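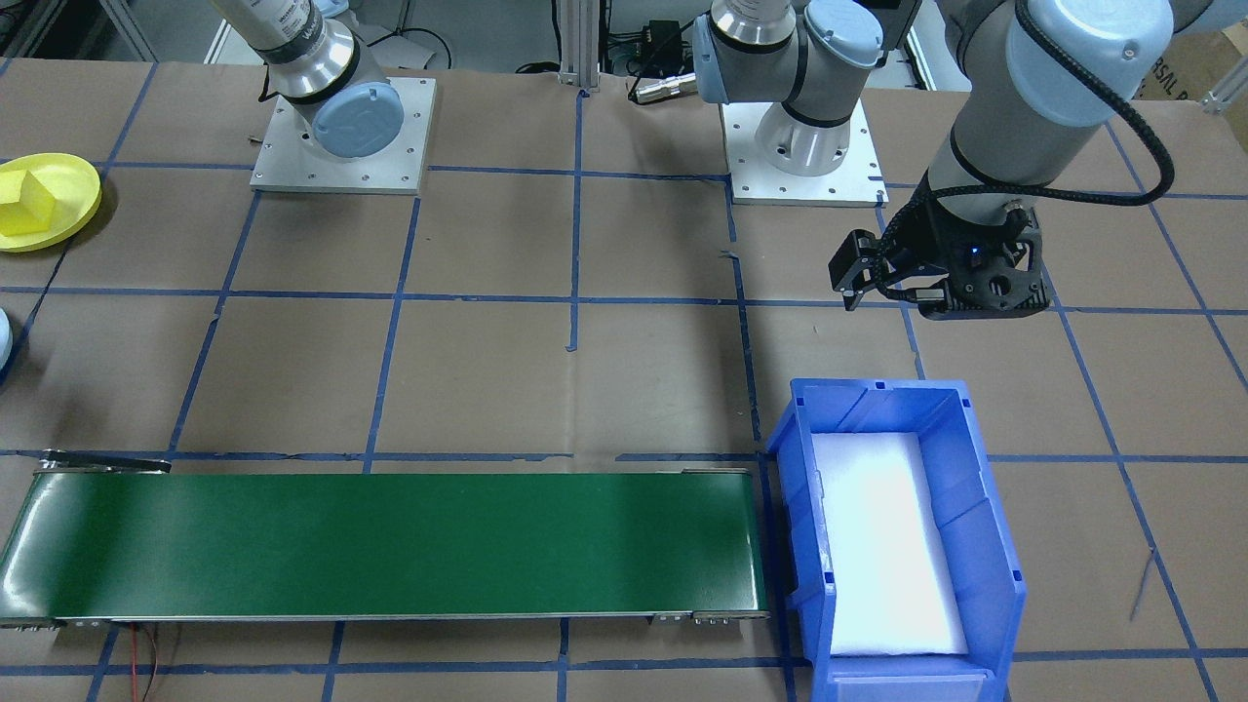 Homel wanted to know why we keep the practice runs where the arm misses. We keep them because the learning system must also see how a miss is corrected. This gallery is from the Dukberg table, where we gather examples for Shim, our program for moving small things between plates, belt and bin. Until now we have 1,700 runs, and 134 of them were marked again in May after we changed the rules for the labels.

The tape squares help us to vary the start. Before each run we choose a square from a list – without the list, people always choose the same ones.

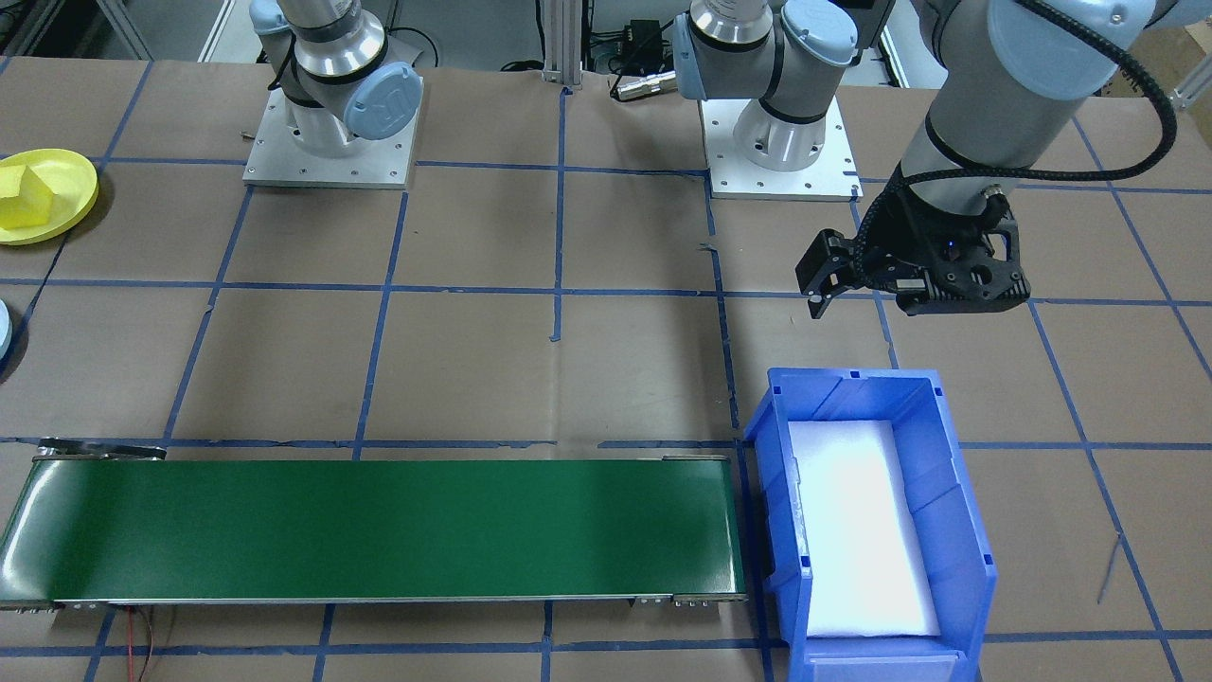

Conveyor, lined bin and gripper at the Dukberg table.

Each run is saved with 3 things: the views from the cameras, the positions of the joints and one short sentence about the task. The sentence must be simple. "Put the cube in the bin" is good, "finish the job" is not.

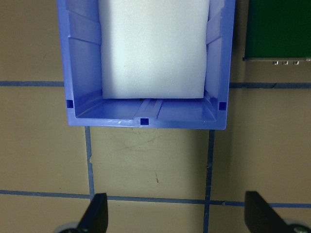
We also write down every pause longer than 2 seconds. Zornon, the tool we use for checking, cuts the long pauses out, but a person looks at the cut before it is accepted. It is slow work and I like it more than I expected.
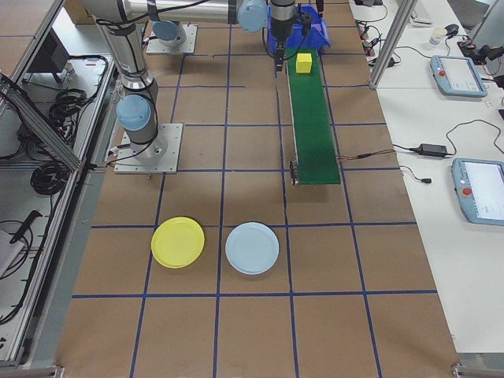

Can one run be used for two tasks?
We allow it only when the two parts are clearly separate, and then each part gets its own sentence.

Last update of this page: 8/25/23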